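Towels, please. And the rest of it

Right, quick one this month, am typing between other things so forgive the state of it. Linen bit of the newsletter, as promised back in December and then not delivered. Sorry.

Towels first as that's what most of you wrote in asking for. Then tablecloths. Then the dates and the swap box.

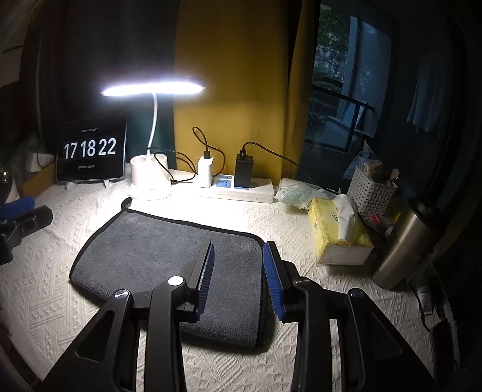
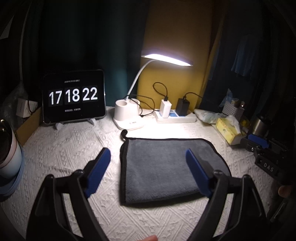
Grey towel with the black edging, folded, on the white patterned cloth.

So. The grey ones. We had a batch of these in from Zudwood in the spring and they've gone down well, mostly. Plush, dark, black binding round the edge and a little hanging loop at the corner. The loop is the thing people like. The old white ones had no loop at all and spent their lives on the floor of the Hilley changing room, as anyone who has had to pick them up will know.

How to fold them. This has been asked a lot so once and for all:

Lay it out flat, loop at the top left. Long sides together. Smooth it down with the flat of your hand, don't tug. Then bring the bottom up to the top and smooth again. Loop should end up on the outside at a corner where you can get hold of it. If it's gone inside, start again, it takes no time. Thick fold goes to the front of the shelf, loop to the back.

Not rolled. I know some of you roll. Rolled ones don't sit on the Hilley shelves, they go off down the back and we find them months later. Roll at home all you like.

The binding does want a bit of watching. On a couple of the older ones it had started to come away at the corners, where the curve is. Tincuța Bălan has been stitching them back down by hand with black thread, a lovely neat job, and she's happy to show anybody how. Bring the towel and your own needle. She does not want a pile left outside her door in a carrier bag (you know who you are).

Washing. Greys with greys, please, or with other darks. They shed. Not a lot, but enough that the first wash with the white flannels at Pop was also the last. Forty degrees, no softener. Softener makes them feel nice for a day and after that they just push the water about. Tumble on low or hang by the loop. If you're hanging them outside turn them once, the side in the sun goes a bit stiff.

Tablecloths

The white woven one, the one with zigzags and diagonal ribs, is out of the cupboard again and in use. Lots of nice comments. It's got a raised pattern so it does mark if you drag anything across it, and crumbs get down in the ribs and stay there. Shake it outdoors before it goes in the wash. Please. The filter at Tinden was full of toast.

Ironing it: don't, really. Or if you must, face down on a thick towel, cool iron, so the pattern isn't squashed flat. Pull it to shape while damp and leave it over the back of the big chairs overnight. Comes up fine. I ironed it on the right side the first time and it took 2 washes to get the texture back, so learn from me.

Tea stains, cold water straight away and then a bit of washing-up liquid. Candle wax, let it go hard, scrape with a spoon, then brown paper and a warm iron on the back. Red wine, tell me and I'll have a look, no promises. Pen is the worst. If you're doing the crossword or the raffle labels on it put a newspaper under.

A few people wanted to know if a dark towel on a white cloth is asking for trouble. It's fine if the towel's been through the wash a few times. New ones, no, keep them off until they've stopped shedding. A lint roller sorts most of it, or a damp hand if you can't find the roller, wich nobody at Hilley ever can.

Where things live

Grey towels: Hilley, second shelf.
White flannels: Pop, in the basket with the lid.
Tablecloths: Tinden, long drawer. Folded in thirds with tissue in the creases, not in quarters, the quarters leave a cross down the middle that shows all through lunch.
Tea towels: everywhere, apparently. If you've got some at home have a look in the bottom of your bag.

Borrowing

You can take up to 6 towels at a time. Write it in the book, name and what you took, and cross it out when they're back. Come back clean and dry please. Not "nearly dry". Nearly dry towels in a shut cupboard smell of pond by the next morning and then we have to do the lot again.

Cloths are one at a time and ask me first, there's a bit of a queue for the woven one over the summer.

Swap box

Back by the door at Tinden. Hand towels, napkins, pillowcases, odd curtain if it's decent. No duvets, no room. Anything too worn for a person goes in the sack beside it and I take it to the dog kennels, they're glad of it in all conditions. Somebody left a really beautiful embroidered tray cloth in there, with a small hole in one corner. Is it meant to be in there? Have put it to one side in case it was a mistake, shout if it's yours.

Also looking for: black bias binding, any width, even short ends. White cotton tape. Wooden pegs. And a clothes airer that stands up on its own, ours has stopped doing that.

Next mending afternoon is at Hilley, usual time, kettle on from the start. Bring scissors, the good pair's gone missing agian.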